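Sorting mushroom pieces: whites keep ending up in two places
Status: open
Product: Honlow mixed color pieces, bag of 100

Hi all, me again. I emptied the Honlow bag to sort it by color and I'm stuck on the whites. The purple and orange were easy, they went straight into their own baskets and I haven't had to touch them since. The white ones are driving me a little nuts!

What I've tried so far:

1. Recounted everything. I get 92, and the label says 100. Did it again after lunch and got 92 again.
2. Looked under the green mat and along the rails. Found 2, both white (of course), and they're already in that 92.
3. Swapped the white container for the blue one from Vekcombe, which is a bit easier to spot from where I stand.
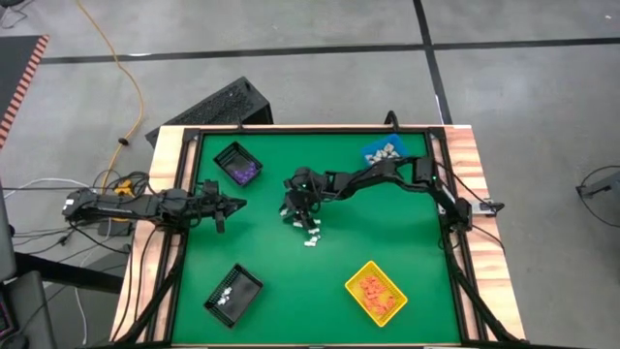
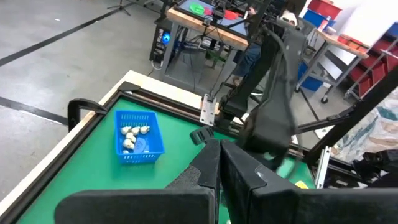

My question is really about the second black basket. I was using it for whites before I switched to blue, and I still drop pieces in there out of habit – so now I have whites in both. Should I tip everything into the blue one and put the black basket away, or keep it as a holding spot for pieces I haven't checked yet? The Mudaliar instructions (the folded sheet, not the card) talk about one container per color and then say nothing at all about leftovers.

I've also written to Wallitz, where I bought the bag, and asked for the missing eight. No reply yet. Ticket stays open until I hear from them.

Meenakshi Bangera

Comments (3)

pegboard_jo: Put the black one away! I had the same habit and it went on for weeks.

T. in the garage: Mine came short too, 23 orange when I should've had 25. Wallitz sent a little packet in December, no fuss.

Meenakshi Bangera: Thanks both – black basket is going on the shelf tonight. Still waiting on Wallitz.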